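Readers wanted for a year with the Psalms

The Bevell Scripture Reading Circle is looking for 28 people to read all of the Psalms aloud with us, starting in September. You don't need any training, and you don't need to belong to a church — plenty of us came in simply curious about these old songs and stayed for the talk afterward. 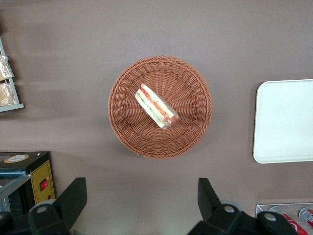
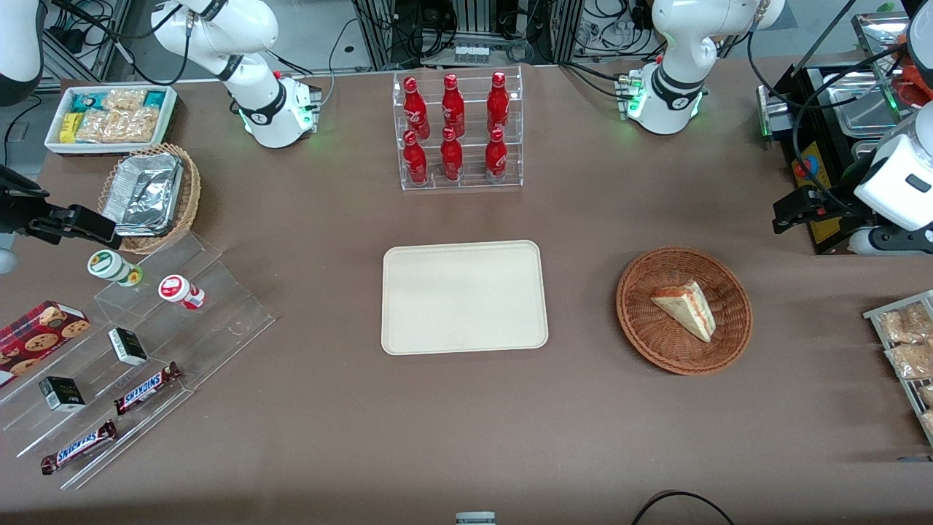
We meet in the upstairs room at Stenuvberg Hall, and each evening runs two hours, with a good long break in the middle. Readers may use any translation they like, in any language they pray or think in. We do ask that you come to most of the meetings, and that you read your part through at home first, slowly, maybe twice!

To join, leave a note with your name and phone number at the hall desk. We'd so love to hear from you.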